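# Robot arm now does the sorting. What happens to the sorters?

**Ffion Nicholas**

I've been on the sorting bench at Gimham for 14 years, and since March we've had an arm that pushes parts into groups on the board. Lead says our jobs "move to oversight." Has anyone been through this?

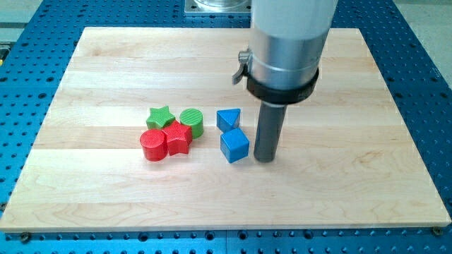 **Kerstin Berge**

Yes, at Patimley, and my advice is to get "oversight" in writing! Ours turned out to mean 2 people watching three cells and clearing every jam, on the old pay grade (it took us months to fix that). Ask who is allowed to stop the arm, who gets trained to teach it new positions, and whether your hourly count still goes on your review. Mine did, and I wasn't even touching the parts anymore. The work itself is easier on my wrists, I'll give it that, but I do miss chatting across the bench.

**Hafiz Rahman**

its fine, you get used to it. we do 785 parts a shift now and I go home less tired

**Lihua Zheng**

Kerstin's right about the training. I asked for the teaching course early and now I set up all the new jobs, which I like way more than sorting. Two of my coworkers waited to be asked and ended up in packing. Go talk to your lead before the schedule for the next cell gets posted.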